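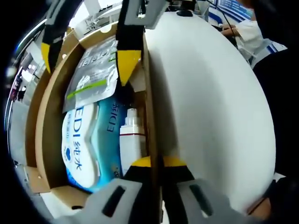
箱の中の日用品
引っ越しのあと、段ボール箱と暮らした数か月の記録

引っ越しをしてから、開けていない箱が部屋のすみに残っている。そういう人は少なくないと思います。私もその一人でした。日本に来て三回目の引っ越しで、クランデールという古い集合住宅に入りました。台所と洗面所がとても近く、収納は流しの下の棚だけです。前の部屋では、洗剤も、詰め替えの袋も、おしり拭きのような柔らかい包みも、廊下の物入れに全部入っていました。新しい部屋には、その物入れがありません。

仕方がないので、日用品は箱のまま使うことにしました。初めは一週間だけのつもりでしたが、気がつくと十二月になっていました。今回の記事では、その間に私が覚えた、箱の使い方について書きます。片付けの専門家の話ではありません。狭い部屋で毎日箱のふたを開けた人の話として読んでください。

袋とボトルは性格がちがう

日用品を箱に入れるとき、一番困るのは形です。本は四角いですから、だれが入れてもだいたい同じようになります。しかし、袋とボトルは言うことを聞きません。袋は寝たがります。ボトルは立っていなければなりません。とくにポンプの付いたボトルは、横にすると、中身が少しずつ出ることがあります。私は一度、タオルを全部洗いなおしました。

そこで使うのが、段ボールの仕切りです。箱の中に板を一枚立てるだけで、ボトルはその板に背中をつけて立つことができます。反対側から柔らかい包みで軽く押さえれば、運ぶときもあまり動きません。包みは緩衝材の代わりにもなります。新聞紙を丸めて入れるより、あとのごみが少ないです。

薄い袋は最後に上へのせます。詰め替え用の袋や、銀色のパウチのようなものです。下に入れると重さで角が折れて、折れたところが弱くなります。上にのせた袋は、ふたを開けたときにすぐ見えるので、買い忘れも減りました。

文字の見える向き

私の母国では、日用品の包みは横書きが普通です。こちらへ来てから、縦に書いてある商品をよく買うようになりました。中国語のもの、日本語のもの、アルファベットだけが大きく書いてあるもの、いろいろあります。たとえば「EDI 纯水」と書いた青と白の包みは、「纯」という簡体字が日本の「純」と少しちがうので、初めて見たとき、私は辞書を引きました。純水、つまり不純物を取りのぞいた水のことです。EDIは、電気を使って水からイオンを取る方法の略語だそうです。包みの文字を読むのは、語学の勉強としてなかなか良いと思います。

箱に入れるときは、この文字が上から読める向きにします。正面を上に向けると、包みは寝ている形になり、場所を広く使います。それでも私はこの向きが好きです。朝の忙しい時間に、箱の中に手を入れて探すのは楽しくありません。

仕切りの作り方

店で仕切り付きの箱を買うこともできますが、家にある段ボールで作れます。私は二つの方法をためしました。

一つ目は、箱の内側の幅に合わせて板を切り、そのまま差し込む方法です。簡単ですが、中身が減ると倒れます。二つ目は、板の両はしを折って足を作り、箱の壁に両面テープでとめる方法です。折るところには、先に定規とスプーンの柄で線をつけておきます。段ボールの波の方向を縦にしておくと、重いボトルが寄りかかっても曲がりにくいです。

私の仕切りは、長いほうの辺が275ミリです。これは箱に合わせた数字なので、みなさんの箱ではちがうはずです。切る前に、箱の底ではなく、上のほうの幅もはかってください。古い箱は、口のところが開いていて、底より広くなっていることがあります。私はこれを知らないで、同じ板を二回切りました。

真ん中に立てる必要はありません。ボトルの側をせまく、包みの側を広くするほうが、私の持ち物には合っていました。

ふたは切らないほうがいい

箱を棚の代わりに使う人は、よくふたの部分を切り取ります。見た目はすっきりします。しかし、ふたは外へ折っておくと持ち手の代わりになりますし、ほこりの多い日には閉めることもできます。テープではるときは、外側だけにします。内側にはると、袋がくっついて、取り出すときに破れます。

ジャストデールという近所の荷造り用品の店で聞いた話では、一度使った箱は、ふたの折り目から弱くなるそうです。店の人は、折り目に沿って幅の広い紙テープをはるとよいと教えてくれました。布のテープより少し弱いですが、捨てるときに箱と一緒に資源ごみに出しやすいです（地域の決まりは確認してください）。私はこの教えを守って、同じ箱を四か月使っています。

何をどの箱に入れるか

箱は全部で五つになりました。全部、流しの横から窓の下まで一列に並べてあります。ここまで来ると、箱というより低い家具です。

分け方は何度も変えました。最初は「洗うもの」「ふくもの」「ぬるもの」と、用途で分けていました。きれいな分け方ですが、すぐにこわれました。石けんは洗うものですが、使ったあとにはふくものがほしくなります。結局、使う場所で分けることにしました。洗面所の箱、台所の箱、玄関の箱です。同じウェットティッシュが二つの箱に入っていても、気にしません。

残りの二つは、買い置きの箱と、まだ決まっていない箱です。決まっていない箱には、もらった試供品や、何に使うかわからないふたなどが入っています。毎月の終わりに中を見て、やはりわからないものは捨てます。ただし、ふただけは三か月待ちます。本体があとから出てきたことがあるからです。

湿気のこと

段ボールは水に弱いです。流しの近くに置くなら、下に何かを敷かなければなりません。私は、チャルネツカという雑貨の店で買った、薄いすのこを使っています。木の香りが思ったより強くて、初めの一週間は箱の中のタオルも同じ香りになりました。悪くない香りでした。

壁からは指二本分はなします。冬は、窓の近くの壁に水がつきます。箱を壁につけておくと、後ろの面だけが柔らかくなって、ある日、急にへこみます。見えない面なので、気がつくのがおそくなります。週に一度、箱を手前に引いて、後ろを手でさわるようにしています。ほとんどの場合は何も起きていませんが、ついでに床をふくことができます。

ポンプのボトルを入れた箱には、底に折ったキッチンペーパーを一枚入れておきます。ボトルの首を持って取り出すとき、どうしても少したれます。紙が色づいていたら交換します。

箱を出て行くもの

先月、ウェクムデンの小さい棚がやっと届きました。注文したときは、届いたら箱を全部たたむ予定でした。組み立てて、台所の箱の中身を移してみると、袋は棚の上でもやはり寝たがり、となりの袋の上にすべって行きました。

それで今は、棚の一番下の段に、買い置きの箱をふたを開けたまま入れています。高さはちょうどよく、上の板まで手のひら一つ分あいています。玄関の箱はたたみました。洗面所の箱は仕切りが少し曲がってきたので、今週のうちに新しい板を切ります。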